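Shared drive migration: changes to mapped drives and offline files
April 8, 2025

Print this article | E-mail this article
2 comments | 50 shares

The Gilard file server is being retired and its shares moved to Volau. Staff who open the S: drive from a desktop shortcut will find that the shortcut no longer resolves once their group has been moved. The drive letter itself is unchanged.

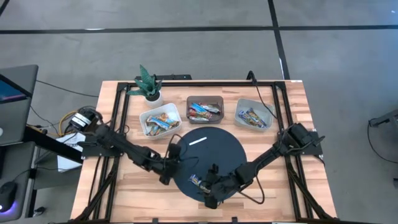
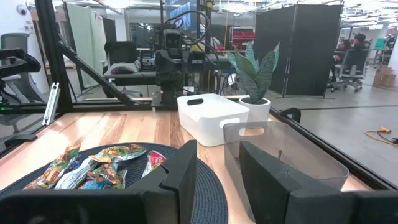 Wrapped snack bars on the wooden tabletop.

Before your group is moved, right-click the S: drive, choose Disconnect, and restart. The login script will map the drive to the new path. If it does not appear, open a command prompt and type net use. An entry that still points to Gilard is a stored mapping and must be removed by hand with net use S: /delete.

Offline files need separate attention. Laptops that have cached folders from the old server will keep the cached copy and report a sync conflict. Open Sync Center, run a full sync while connected to the office network, and confirm that no conflicts are listed before you disconnect. Unsynced changes made after the cut-over cannot be merged automatically.

Path length is the other common fault. Volau adds a department folder at the top level, and 313 files in the Brekico project archive now exceed the limit set by the backup agent. Their owners have been sent a list. Folder names should be shortened at the highest level practicable, and the complete path kept under 200 characters.

Permissions have been copied as they stood in December. Anyone granted access to a folder after that date should lodge a request through the Vishwakarma portal, quoting the complete folder path and the level of access required (read or modify). Requests that give only the drive letter will be returned.

Print this article | E-mail this article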